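Docs > Ondar Sim > Collecting demos
Last updated: October
By Effie Chisholm

4. Recording a pick set

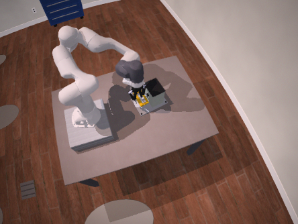 Fig. 4. Gripper at the yellow part, cube beside it on the plate.

1. Load the table scene. Wait for the arm to settle.
2. Set episode count. 30 for a trial, 900 for a full set.
3. Hit Record, THEN move. Frames before Record are not kept.
4. Come down slow over the yellow part. Close the fingers, pause, lift.
5. Stop. Mark it good or bad. Keep the bad ones, the trainer uses them.
6. Reset. Start pose gets shuffled on its own, dont fix it by hand.

Note: cube bumped? Mark bad and carry on.

CAUTION: changing the light mid-set splits the set in two. Pick your shadows first.

CAUTION: over 4,000 steps the episode is dropped with no warnng. Check the counter.

Export to Nokitz format, see section 5. Export hangs: ask Toshio Ichikawa.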